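Rebane Builders Help > Arms and Grippers > Choosing parts

Soft fingers or parallel jaw for picking fruit off a plate? And does the head camera matter here?

Asked by Pin-yu Ng
Tags: gripper, soft-fingers, depth-camera, tabletop
3 answers

Hi all, long post, sorry in advance. I have a Stalthorpe arm on a bench in my spare room and I'm trying to settle on one gripper for it before I spend any more money. The job is boring household stuff: take a piece of fruit off a plate, put it in a bowl, later on maybe cups and small boxes. I've got two grippers on loan until the end of June and then one of them has to go back.

The first is the Clallden parallel jaw, the one with the flat rubber pads. The second is the Pollden three-finger soft one, the air-driven kind with the little pump that sounds like an aquarium. I've been swapping them back and forth in the evenings and my notes are a mess, so I figured I'd ask people who've lived with either of these for longer than I have.

What I've got so far: with the jaw, I did 9 tries with an apple and dropped it on 4 of them. Twice it squirted out sideways when the pads closed off center, once it went up in the air a little (!), and once I think I just told it to close too far below the middle. With the soft fingers I never dropped it, but I couldn't always get down to it. The fingers open pretty wide and the tips kept touching the plate before the palm was low enough, and then the arm faults out and I have to home everything again. Homing takes forever on the Stalthorpe, if you have one you know.

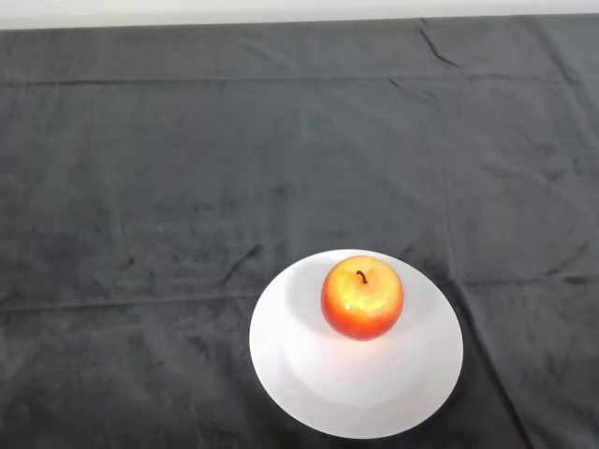
My grasp planner is pretty simple and I think that's half of my trouble. It takes the color view from the head camera, finds a blob, takes the middle of the blob, reads the depth there and comes straight down on it. With a red and yellow apple on a white plate you'd think finding the blob would be the easy part, and the apple is fine, it finds the apple all day long. But sometimes it grabs the gray shadow to the left of the fruit as part of the blob, and then my center slides over that way and the jaw closes lopsided. The soft fingers don't care nearly as much. So I honestly can't tell if I'm comparing grippers or comparing how well each one covers up for my bad vision code.

The depth reading bugs me too. On the shiny parts I get holes, and the plate comes back as a mix of plate height and garbage. The dark cloth isn't much better. Would a second camera on the wrist fix this, or am I just adding another thing to calibrate?

So, questions:

Which gripper would you keep if you could only keep one?

Is there a trick for getting soft fingers down around something round that's sitting on a rimmed plate?

Wrist camera yes or no?

Thanks for reading all that!

Answer from Kwok-wai Wan (accepted)

I've had both of these on the same arm as you, so I'll tell you what I'd do, which may not be what you want to hear – fix the vision first, then decide on the gripper. It's one evening of work and your drop count will mean something afterward.

For the shadow thing: stop using plain brightness or a loose color threshold. Convert to HSV and lean on saturation. A gray shadow on a white plate has hardly any saturation and your apple has loads of it, yellow part included. You may lose a few pixels where the skin is shiny, so close up small holes in the mask before you take the center. I'd also fit a circle to the outline instead of averaging the pixels. If a chunk of the blob is missing or extra on one side, the average moves and a decent circle fit mostly doesn't.

Then the depth. Don't read one pixel! Take the median over the whole mask after throwing out the zeros. For the table height, put something flat and matte down once, a piece of cardboard is fine, measure that, save the number and never ask the camera about the plate again. Glazed plates are horrible for depth cameras and dark cloth soaks up a lot of the pattern on the active ones. I fought this for weeks before I gave up and hard-coded it.

Now the grippers. With the center fixed, I'd expect your jaw to do a lot better on apples. Two things to try on it. Aim the pads at the widest part of the fruit or a touch under it, because if you close above the widest part you are squeezing a wedge and it will shoot out downward or sideways. And slow the last bit of the close way down. The Clallden driver lets you set two speeds and the default for both is too fast for anything round.

On the soft one, the fingers hitting the plate is normal. What worked for me was pre-curling: put a little pressure in before you go down so the tips are already tucked in partway, lower over the fruit, then give it full pressure. You lose some opening width, so check it still clears your biggest apple. Also turn the wrist so that no finger has to land where the rim is closest to the fruit. Yours sits toward one side of the plate, so there'll be a good angle and a bad one. I just try 4 wrist angles in the planner and keep whichever leaves the most room.

Which one would I keep? For fruit only, the Pollden. For fruit now and boxes and cups later, the Clallden, and buy softer pads for it. Soft fingers on a small box are miserable, it rotates on you every time.

Wrist camera: I'd hold off. You don't need it for one object on a plate.

Answer from rebane_user_northbench

soft gripper. had the jaw and it bruised every pear i gave it. sold it

get a longer hose for the pump and put the pump in another room, huge improvement

Answer from tallow_and_tin

Mostly agree with Kwok-wai except on the wrist camera. I put a cheap one on mine and it was the best thing I did all year. Plain color, no depth. I come down to a hover point using the head camera, take one more picture from the wrist, nudge the center, and then go the rest of the way. My head mount sags a tiny bit over a session and the second look soaks that up. Calibration was a pain the first time, I'll admit, and fine after that.

One thing about your test. Nine tries with one apple is kind of small, and if you put it back in the same spot each time you're only learning about that spot. Move it around the plate, turn it, lay it on its side too. Stems do catch on soft fingers sometimes. And run both grippers with the same list of positions, written down on paper, or you'll end up being nicer to the one you already like. I did exactly that with two suction cups and had to redo the whole thing.

Comment from Pin-yu Ng

Saturation did it for the shadow, thank you!! Circle fit is in as well. Ran the jaw again with the slow close and dropped it once, and that was me typing the wrong height. Trying the pre-curl tonight, the hose is still too short to get the pump out of the room.

Comment from Kwok-wai Wan

Nice. If the tips still touch, raise your whole approach by 4 mm and see if it holds anyway. Mine did.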